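Date: May 23, 2019
Opened by: Kevser Ateş
Assigned to: Otis Quintanilla

Subject: Label printer at Hatgate feeds blank labels between bin labels

The Mastero label printer at Hatgate puts out one or two blank labels after every printed one. It started after we changed to the Jesard rolls. The old rolls are used up, so I can't switch back. I have power cycled it twice and cleaned the head. The text that does print is sharp. These are the labels for the yellow parts bins.

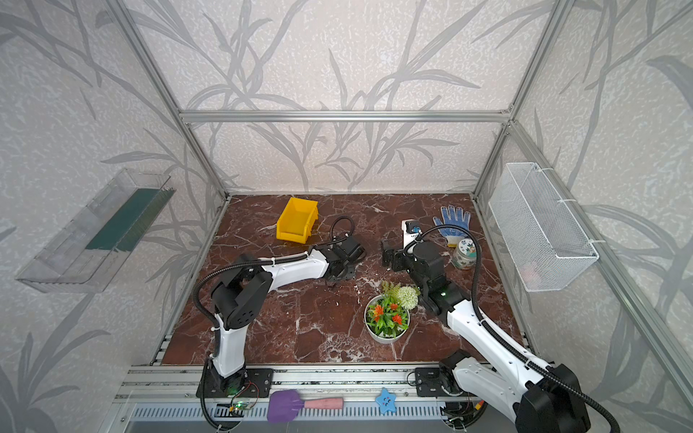
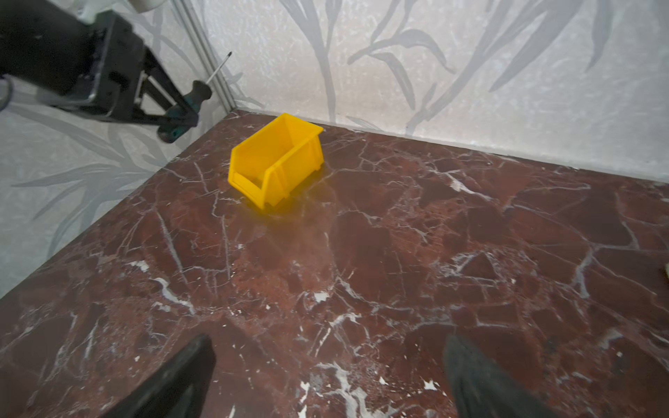
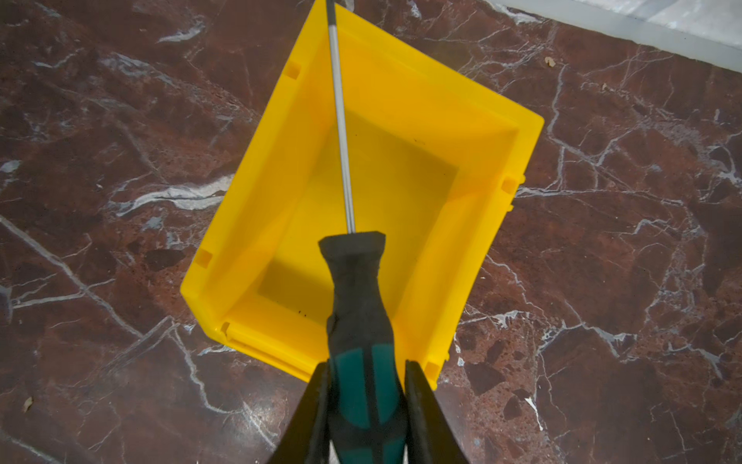
Attachments 1 to 3, Hatgate. Yellow bin in 2 and 3; label slot on the front face in 2.

Reply, Otis Quintanilla
Which label size is set in the driver, and which one is printed on the box the roll came in? Please also print the configuration page and tell me what it says next to Media Sensor.

Reply, Kevser Ateş
Driver is set to the long label. The box says short label, 1000 per roll. Media Sensor says MARK. I didn't know there was more than one setting for that.

Reply, Otis Quintanilla
MARK means the printer is looking for a black bar on the back of the liner. Check the back of a Jesard roll. If it is plain, do the following:
1. Change Media Sensor to GAP on the front panel.
2. Set the driver to the short label.
3. Hold Feed until the light blinks, then let go. It will run a few labels through and stop.
4. Print the test job again.

Reply, Kevser Ateş
Back of the liner is plain. Did steps 1 to 4. The blanks are gone, but now the print sits too low and the last line of the part number is missing on every label.

Reply, Otis Quintanilla
That will be the top offset left over from the long label. It is stored in the Taşdemir template, so the driver change doesn't touch it. Open the template, set top offset to zero, save it under a new name and point the print job to that.

Reply, Kevser Ateş
Offset was 200. Set to zero and saved as a copy. Ran a batch of 800 with no blanks and all lines showing. The sensor setting was still GAP after a restart.

Resolution, Otis Quintanilla
Wrong sensor mode and label size for the new rolls, plus an old offset in the template. The old template stays on the server until August in case another site still has long labels. Ticket closed.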